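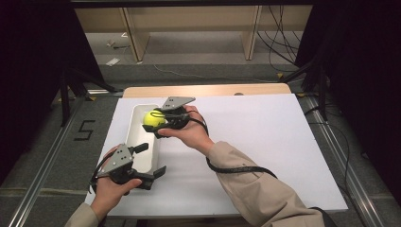
Lim is a table of scholarship calls for people going back to school as adults, and I've been putting it together on and off since January. Each row is one call: who can apply, what papers they want, how they want them sent, and when the door closes. The part people ask me about most is the status column, and specifically the value "held". A held row is like something in your hand. I've got it, I know where it goes, and I haven't let go of it yet. Usually I'm waiting on a school to confirm one detail, and until they do I'd like you to leave those rows out of anything you publish.

What's in the download

There are two files. The main one is calls.csv, with 339 rows, one per call. The second is papers.csv, with 373 rows, one per document a call asks for (transcripts, reference letters, proof of address, all that fun stuff). They join on call_id. Some calls have no rows in papers.csv at all — they only want the online form, bless them. If you do an inner join you'll lose those, so use a left join from calls.csv.

Both files are UTF-8, comma separated, with a header row. Text fields that contain commas are quoted. Empty means I don't know. The word "none" means I checked and the school doesn't ask for it. Please don't merge the two! I spent a very long weekend untangling them.

Columns in calls.csv

call_id: a short code I made up. It stays the same between versions.
school: name as the school writes it on its own site.
award_name: same deal. I fixed double spaces and nothing else.
entry_level: first year, second year, or either.
prior_study: the lowest qualification accepted, in the school's words.
awaiting_results: yes, no or empty. Yes means you can apply before your final grades are out.
essay_limit: maximum words. The longest limit is 1000.
fee: what it costs to apply, in local currency, numbers only.
closes: closing date, year first.
closes_note: things like "5 pm at the front desk" or "postmarked by".
status: open, closed, held.
checked_by: initials of whoever looked at it last.

Columns in papers.csv

call_id: matches the other file.
paper: what they want, in plain words.
certified: yes if it has to be a certified copy, no if a regular scan will do.
copies: how many, if they say.
stage: "with form" or "after offer". A lot of adult applicants get stuck here, paying for certified copies they don't need until much later.

Where it comes from

Every row starts from a public notice on a school's own website or a printed sheet from its admissions desk. I don't take rows from scholarship roundup sites. I tried that for version 1 and ended up with calls that had closed years ago and one school that had changed its name. Version 2 is the one you're reading about, and I threw out everything that I couldn't trace back to a notice.

Ngan-ling Chow typed up nearly all the printed sheets from Skistenwood and Lustby. Abelardo Cuadros wrote the script that checks for dates in the past and mismatched IDs (it's called Rireo, it lives in the tools folder, and it's picky). Do-yoon Ko went through prior_study line by line, and talked me out of boiling it down to five neat categories. I grumbled at the time, but schools really do mean different things by "or equivalent" and you'd lose that.

Things that will trip you up

Closing dates are local to the school. I don't convert time zones.

A few calls run twice a year. Those get two rows with two IDs, and the award_name is identical in both. If you group by award_name you'll mash them together.

The fee column leaves out bank charges and the cost of certifying copies. Myung-ja Seo has been asking me to add an estimate for those, and I'd love to, but the prices are all over the map and I don't have a source I trust.

The awaiting_results column is the weakest one. Lots of notices don't mention it, so it's empty more often than I'd like. Empty is not a no! Somebody building an app read it as a no and hid a bunch of perfectly good calls from their users, so please watch that.

What I'd use it for, and what I wouldn't

It's handy for making a reminder calendar, for comparing how much paperwork different schools want, or for practicing joins with something less boring than store receipts. A night class in Skistenwood does exactly that with it and I couldn't be happier.

I wouldn't use it to tell a real person that they qualify. Schools change rules mid-season. Send people to the notice, or have them call the admissions desk. I also wouldn't draw big conclusions about adult education from it, seeing how heavily it leans toward the places we could get to.

There's no personal information in either file. I took out the names and direct phone numbers of admissions staff, even where the school prints them.

Fixing mistakes

Found something wrong? Open an issue with the call_id and a link or a scan of the notice. Gyu-bin Yook handles those now and is much faster at it than I ever was. If you only have a hunch, send it anyway and put "hunch" in the title.

License

Use it, share it, change it, sell something built on it if you like. Just say where it came from and which version you used.

Last full check of open rows: June 26, 2026. Held rows get looked at whenever a school writes back.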